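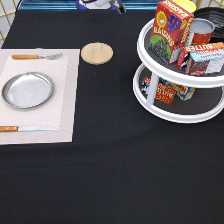

Place setting, coaster and the two-tier turntable, with the gripper at the back of the table.

Trurcombe G2 two-finger gripper: my notes after a month of table setting

I sell three grippers through this page, and the G2 is the one I get the most mail about, so I finally gave it a proper run on the household bench instead of answering everybody separately. If you've bought from me before you know how this goes. I put the thing on the arm, I give it chores, I write down what annoyed me, and then you decide.

The G2 replaces the old G1 and sits between the Peltby Slim (cheaper, lighter, a bit nervous) and the Camargo Wide (big opening, big price, heavy as a brick). It bolts straight onto the same flange as the G1, and the cable comes out of the side now, so you can finally turn the wrist all the way over without it snagging on the elbow. I'd been asking for that since the first batch!

What I had it do

Table setting, mostly. Fork, knife, shallow metal plate, wooden coaster, all on a black cloth with a placemat, plus a white lazy Susan loaded with groceries. The black cloth is Zuleica Xavier's idea from her camera tests and I've kept it for everything, it makes the cutlery so much easier to pick out in the recordings.

Flatware is where cheap grippers give up. A knife lying flat on cloth gives you almost nothing to get hold of, and you end up pushing the fingertips into the table and hoping. The G2 tips are thinner at the end than the G1's, and there's a little give in the finger mount, so you can come down until you touch, close slowly and lift. I go for the handle on both the fork and the knife. Grabbing the blade works too, but it likes to twist on the way up and then you're putting it down crooked.

The coaster is harder than it looks (flat, round, no edge to speak of). My best method is to come in with the fingers wide and squeeze across the full diameter. The Peltby Slim can't open far enough for mine, so if discs are your life, skip it. The plate I pick up by the rim, one finger inside and one outside, and the G2 is very good at that. The Camargo was fine on the plate too, only slower.

The turntable

Groceries are the fun part. I've got a raisins box and a butter box up top with a red can, and more boxes down on the lower tier, and that lower tier is the real test of how bulky your gripper is. With the Camargo I kept bumping the upper tray. With the G2 I can reach in from the front at a shallow angle and take a box by its sides, as long as I don't get greedy and go for the ones at the back first.

Keep the force low on cardboard. The default is 40 percent and I'd leave it there for boxes and go up only for cans. Mathis Picard ran his at full force for a whole afternoon and sent me a very sad raisin carton.

The numbers

I logged 2,073 pick attempts across the three grippers, and 1,401 of those were with the G2, so it's not an even comparison and please don't write to me about that, I know. The G2 just stayed on the arm longer because I liked it. The fingertips started to look polished by the end of the month. Still usable, but I swapped them before starting on the next lot.

Things I don't like

The release is a bit sticky at slow speeds. You open, and light things hang on one finger for a moment before they drop. Opening faster cures it, but then the coaster skates. Jeferson Cavalcanti in Altutthorpe has his set to open halfway, pause, then open fully, and I've copied him shamelessly.

The manual is also thin. There's a page on mounting and almost nothing on tuning the force, so I put my own settings sheet in the box with every order.

What you get

The gripper, two sets of fingertips, flange screws, the side-exit cable and my sheet. Price is $611 with shipping inside the US. Next batch is due in April, and if you want the Peltby or the Camargo on loan first, drop me a line and I'll see what's on the shelf.

Questions go to Arlindo Holanda through the contact page | © Holanda Bench Supply | Back to top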